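# Minja Half Marathon and 5K - Frequently Asked Questions

Updated 6/3/21
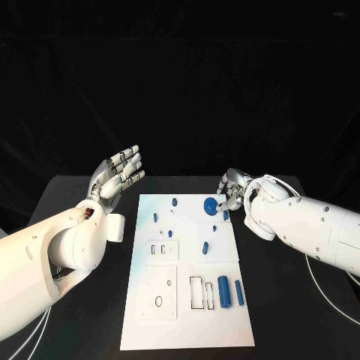 **Category: Community Events / Runners**

**When is the race?**

The half marathon and the 5K are both held on the second Sunday in October. The half starts at 9am and the 5K at 9.30am. Both start on Kallaletti Road, outside the leisure centre, and finish on the bandstand side of Mumano Park.

**How many places are there?**

The half marathon is limited to 1,568 runners and the 5K to 975. The limits are set by the width of the riverside path and are agreed with the council each year. We can't add places once a race is full.

**How do I enter?**

Online only, through the entry page on this site. There are no entries on the day and we don't take entries by post any more. You will get a confirmation email with your entry reference. Check your junk folder before writing to us.

**Is there an age limit?**

You must be 17 or over on race day for the half marathon and 11 or over for the 5K. Runners under 16 in the 5K need a parent or guardian to sign the form at number collection.

**Can I give my place to someone else?**

Yes, until the end of August. Log in, choose "Transfer" and enter the new runner's email address. After that the numbers have gone to print and transfers are closed. Please don't hand your number to a friend. The medical details on our system would be wrong and you would both be disqualified.

**Can I get a refund?**

Full refund up to the end of June, half the entry fee until the end of July, nothing after that. If we have to cancel the event, you can choose a refund or a place the following year.

**Where do I collect my number?**

From the Sadier Library, ground floor, on the Friday evening or the Saturday before the race. Runners coming from outside the town can collect on Sunday from 7.30am at the leisure centre, but tick the box when you enter so your envelope is in the right place. Bring photo ID.

**Where does the money go?**

After policing, first aid, road closures and timing, what is left goes to the children's reading scheme at the Sadier Library. It pays for books posted each month to families with a child under five. You can add a donation when you enter.

**Which roads are closed?**

Kallaletti Road is closed from 8am to 11am. Mill Lane and the park end of Station Street are closed until the last half marathon runner has passed - normally by 12.30pm. Residents get a letter with a map in September. Carers who need access should ring the number in the letter.

**Is there a cut-off time?**

Three hours for the half marathon. After that the roads reopen and you will be asked to move to the pavement. There is no cut-off for the 5K.

**Are there water stations?**

There are 3 on the half marathon course and 2 toilet stops. The 5K has water at the finish only.

**Can I run with a buggy or a dog?**

Buggies are fine in the 5K if you start at the back. Dogs are not allowed in either race.

**Can I wear headphones?**

Bone-conducting headphones only. Marshals need you to hear them at the Mill Lane crossing.

**Where can I park?**

The leisure centre car park is shut on race day. Use the Mumano Park overflow field, entrance on Station Street, and arrive before 8.15am. Parking is free but the field can be soft - wear old shoes for the walk over.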